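# Packing a home first aid kit for a long cabin stay?

**Loretta Greenberg**

We finally booked the cabin at Flusness for all of July and I am so excited! The nearest pharmacy is 43 miles off, though, and my kit at the moment is a freezer bag of loose bandages and a thermometer. What do you all bring, and how do you keep it organized so a half-asleep person can find things at 3 a.m.?

## Volkan Yüksel

Oh, I love this topic. Get a flat tackle box, the kind with dividers you can move. One row for cuts and blisters, one for stomachs, one for allergies and bites, and a deep slot for the elastic wraps. Tape a list inside the lid and cross things off when you use them up (we never used to, and we once got to Anard with an empty box of gauze).

Keep tablets in their original boxes, even if it wastes space. You want the name, the strength and the leaflet together, and the count too if it's printed on the front. 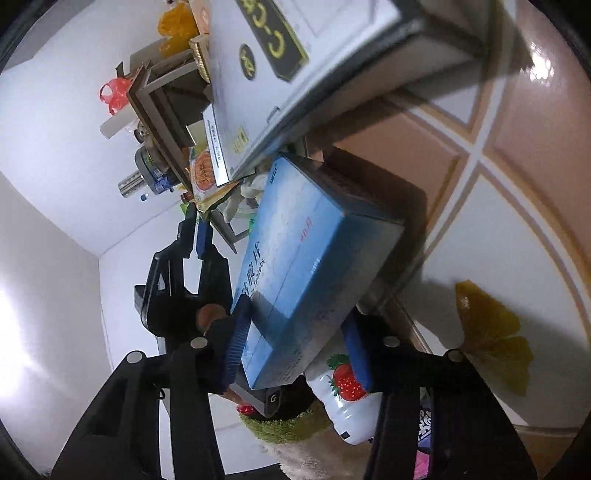 ## Barrett Blackwood

Tweezers. Buy good ones. Also a headlamp.

## Nanna Thygesen

Volkan's tackle box is great, and I'd add one thing: a paper card with everyone's allergies, regular medicines and doctor's number. Ours lives in a sandwich bag taped to the outside. Phones die, and at our place there's one bar of signal if you stand on the woodpile!

Check the expiration dates before you leave, and don't store the kit in the bathroom or the car, where it gets steamy or baking hot. A bedroom closet shelf is perfect. If anyone takes prescriptions, ask your pharmacist early about getting enough for the whole month. Have a wonderful time, the lake is gorgeous in the mornings.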